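클론딕 (Clondik)

클론딕은 스티크포트(Stikport)가 제작하여 판매하는 손잡이형 그리퍼 키트이다. 사람이 손에 들고 집안일을 하는 동안 그 동작을 기록하고, 기록된 자료를 로봇 팔의 학습에 사용하는 것을 목적으로 한다.

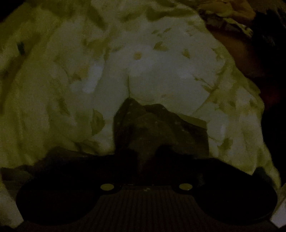 잎무늬 이불 위의 어두운색 물체 앞에 놓인 손잡이형 그리퍼. 그리퍼에 달린 카메라의 시점.

분류: 손잡이형 그리퍼, 동작 기록 장비
제조사: 스티크포트
설계: 델핀 파크(Delphine Park)
발표: 2018년 3월 10일
기본 구성: 그리퍼 본체, 카메라 마운트, 교체용 패드, 보정판, 기록 소프트웨어
관련 제품: 서크니스(Cerkness)

개요

클론딕은 로봇 팔이 없는 장소에서도 조작 자료를 모을 수 있도록 만들어진 제품이다. 사용자는 그리퍼의 손잡이를 잡고 방아쇠를 당겨 두 개의 손가락을 닫으며, 손을 놓으면 스프링의 힘으로 손가락이 다시 열린다. 본체에는 모터가 들어 있지 않다. 따라서 물건을 쥐는 힘은 모두 사용자의 손에서 나온다.

카메라는 본체 뒤쪽에 고정되고 손가락이 향하는 방향을 본다. 광각 렌즈를 쓰기 때문에 화면의 아래쪽에는 그리퍼가 크게 나타나고, 그 앞에 작업 대상이 보인다. 같은 카메라와 같은 손가락을 로봇 팔의 끝에 설치하면, 사람이 기록할 때와 거의 같은 시점의 영상을 얻을 수 있다고 제조사는 설명한다.

제품의 이름은 개발 초기에 사용되던 내부 명칭을 그대로 가져온 것이다. 사용자들 사이에서는 '클론'이라고 줄여 부르기도 한다.

역사

델핀 파크는 스티크포트에 들어가기 전에 포장 기계의 집게 부분을 설계하였다. 첫 번째 시제품은 금속 손가락을 가지고 있었으나, 천을 잡을 때 올이 걸리는 문제가 있어서 부드러운 패드로 바뀌었다. 두 번째 시제품부터는 손잡이의 각도가 낮아졌고, 침대나 소파와 같이 낮은 곳의 물건을 잡을 때 손목을 덜 굽혀도 되게 되었다.

2018년 3월 10일에 정식 제품이 발표되었다. 처음 생산된 수량은 416대였고, 주로 대학 연구실과 소규모 개발 회사에 판매되었다. 이후 유통은 오카포(Okafor)라는 대리점이 맡았으며, 수리와 부품 교환도 같은 곳에서 접수한다.

구성과 구조

손가락은 좌우 한 쌍이며, 안쪽에 교체할 수 있는 패드가 붙는다. 패드는 단단한 것과 부드러운 것의 두 종류가 제공된다. 설명서에서는 의류와 침구에는 부드러운 패드를, 그릇과 병에는 단단한 패드를 권장하고 있다.

카메라 마운트는 나사로 고정한다. 조립한 뒤에 마운트의 각도를 바꾸면 이전에 모은 자료와 시점이 맞지 않게 되므로, 한 작업이 끝날 때까지 각도를 유지해야 한다. 보정은 동봉된 보정판을 여러 방향에서 촬영하는 방식이며, 렌즈를 분리하였을 때에는 처음부터 다시 실시한다.

기록 영상의 가로 해상도는 2448화소이다. 영상과 함께 손가락의 벌어진 정도와 본체의 기울기가 저장된다. 한 번의 동작은 하나의 파일로 저장되고, 잘못된 동작은 본체의 작은 버튼을 길게 눌러서 삭제 표시를 할 수 있다. 삭제 표시가 된 파일은 소프트웨어에서 확인하기 전까지 실제로 지워지지 않는다.

용도

가장 많이 알려진 용도는 침실과 세탁실의 정리 작업이다. 이불 위에 있는 천 종류를 집어 올리는 것, 수건을 접는 것, 양말을 바구니에 넣는 것 등이 제조사의 작업 목록에 포함되어 있다. 천은 잡을 때마다 모양이 달라지므로 같은 동작을 여러 번 기록할 필요가 있으며, 설명서는 한 작업에 대하여 최소 100회의 기록을 권장한다.

주방 작업에도 쓰이지만, 젖은 그릇에서는 패드가 미끄러진다는 의견이 있다. 방수 기능은 제공되지 않는다.

서크니스

서크니스는 클론딕의 사용자에게 제공되는 유료 정리 서비스이다. 사용자가 파일을 올리면 동작의 시작과 끝을 자르고, 너무 짧은 기록이나 카메라가 가려진 기록을 골라낸다. 결과는 목록으로 돌려받으며, 골라낸 기록을 다시 포함시키는 것도 가능하다. 한 번에 올릴 수 있는 파일은 2000개까지이다.

서비스는 클론딕으로 만든 파일만 받는다. 다른 그리퍼의 파일을 변환하는 도구가 사용자에 의해 공개된 적이 있으나, 스티크포트는 그 도구를 공식으로 지원하지 않는다.

평가

사용자 평가에서는 조립이 간단하다는 점과 패드를 쉽게 바꿀 수 있다는 점이 자주 언급된다. 손잡이의 크기는 하나뿐이어서, 손이 작은 사람은 방아쇠에 손가락이 잘 닿지 않는다는 불만이 있었다. 이에 대하여 오카포는 방아쇠에 끼우는 보조 부품을 따로 판매하고 있다.

어두운 방에서의 화질에 대해서는 의견이 나누어진다. 조명이 약하면 영상에 입자가 많이 보이고, 어두운색 물체와 그리퍼의 경계를 구별하기 어려워진다. 설명서에는 커튼을 열거나 보조 조명을 켜라는 안내가 있다. 그러나 일부 사용자는 실제 가정의 밝기 그대로 기록하는 것이 학습에 더 유리하다고 보아, 조명을 추가하지 않고 사용한다.

무게에 관한 불만도 있다. 오랜 시간 계속하여 기록하면 손목이 피로해지기 때문에, 두 사람이 교대로 작업하는 연구실이 많다. 손목 받침대는 기본 구성에 들어 있지 않고 별도로 주문하여야 한다.

같이 보기

로봇 그리퍼
모방 학습
원격 조작
서크니스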